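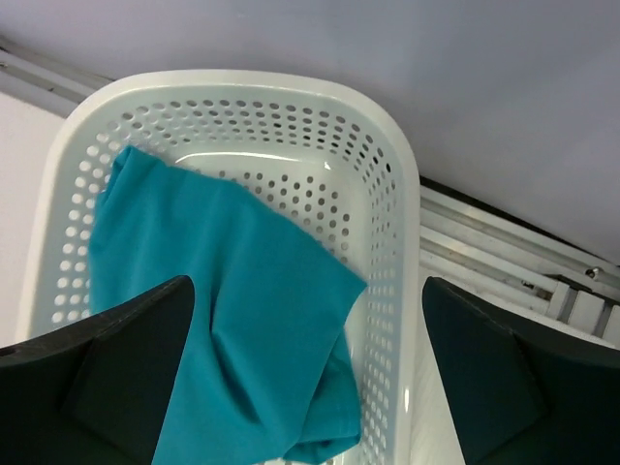
Can the Remow cell be left to fold garments without an operator beside it?
Only after every line in sections 1 to 4 is marked OK, and only for single-layer T-shirts. Towels and anything with buttons or zips are outside the scope of this inspection.

Remow two-arm folding cell, hire unit, acceptance checklist
Site: Khondokar, laundry annexe
Supplier: Dravow
Inspected by: Cyprian Domański
Cycle counter at start: 1574

1. Mounting and enclosure
1.1 Arm bases fixed to front rail, no play by hand. OK
1.2 Rail bolts seated and marked with paint pen. ACTION. Bolts are seated. Paint marks missing, supplier to apply.
1.3 Side and back panels firm, no sharp edges at hand height. OK
1.4 Tabletop clean, level, free of snags. OK
Comment: pull a scrap of thin jersey over the surface when checking 1.4. Snags too small to feel will catch it.

2. Arms and grippers
2.1 Joints move through full range at slow speed without noise. OK
2.2 Finger faces free of burrs. OK
2.3 Fingers stop when closed on the test block. OK
2.4 Arms hold position on loss of power. FAIL. The right arm sank 30 mm in the first minute. Dravow say this is within their limits. The manual gives no limit. Left open.
2.5 Minimum gap between arms kept during crossing moves. OK

3. Cables and cameras
3.1 Wrist cables clear of the grippers at full reach. OK, see comment
3.2 Wrist camera brackets tight. OK
3.3 Camera loss stops both arms. OK, tested on each side in turn.
Comment on 3.1: the cable loops are long. They cleared at every position tried, but the manual should state a maximum loop height. Recheck after any change of cable.

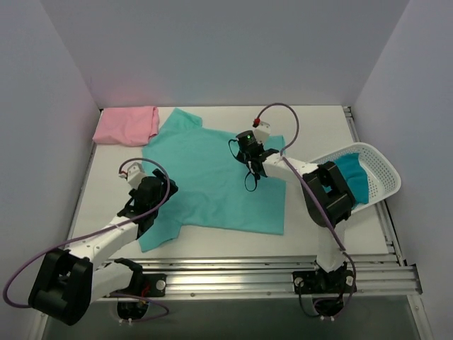 Drikenine commented on the draft that item 3.1 should be repeated with the arms at working speed, as a cable that clears at slow speed can still whip into the other arm when the direction changes. Accepted. The check was repeated at full speed over 42 cycles with no contact. The line stays OK and the wording will change in the next issue.

4. Stops and controls
4.1 Emergency stop reachable from the loading position. OK
4.2 Stop halts both arms, restart needs a separate action. OK
4.3 Settings locked by password. ACTION. Default password still in use.

5. Handling trial
5.1 Pick from basket, single garment. OK at trial speed. Load limit for the basket not stated in the manual.
5.2 Basket position held during picking. Not assessed. Supplier to say whether a stop or clip is offered.
5.3 Garments free of marks or pulled threads after 200 folds. OK

Result: accepted for attended use only. Items 1.2, 2.4 and 4.3 to be closed before unattended use is considered. Reinspection in October.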